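Vullia tailings pond seepage – reading the monitoring data

Forum: Water Contamination / Mine Sites
Thread started by gravelbar

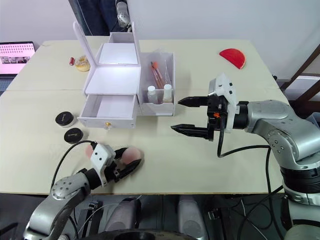 The spring report from the Vullia site is posted. Well 4, downgradient of the north dike, shows sulfate at 300 mg/L in March. The previous value was 191. Dissolved zinc is flat. The operator, Ljungberg, attributes the change to snowmelt. I don't see how snowmelt raises sulfate in a well screened that deep. Dilution should push it the other way.

pH_and_loathing
Depends on what the melt passes through. If there is waste rock upslope, the first flush carries stored oxidation products and you get a spike before any dilution. Is there a waste rock pile above Well 4?

gravelbar
There is one, on the east side. The contour map in the appendix has it draining to Skido Creek, away from the well.

tmarsh
Surface contours don't tell you where the groundwater goes. Check the head data. Page 200 of the appendix has the water levels, and the gradient between Wells 2 and 4 flips in spring.

gravelbar
Checked. It flips for one reading. I would not build an explanation on one reading.

tmarsh
You are building a dike failure on one sulfate value.

gravelbar
I wrote seepage, and the title says seepage. An unlined pond seeps. My question is whether the rate changed.

pH_and_loathing
Sulfate alone won't settle it. Look at chloride, or at stable isotopes if anyone ran them. Pond water and waste rock drainage should differ in chloride because of the process reagents. At Dumberg the ratio separated the two sources cleanly.

oldsluice
Dumberg had a lined pond and a different mill circuit. I would be careful with that comparison. Also, the specific conductance in Well 4 is listed as 1,932 µS/cm, and that looks high for 300 mg/L sulfate unless something else is in there. Either chloride is up or there is a typo.

gravelbar
Chloride was dropped from the analyte list last year. I have asked the state office for the raw lab sheets and will post them when they arrive.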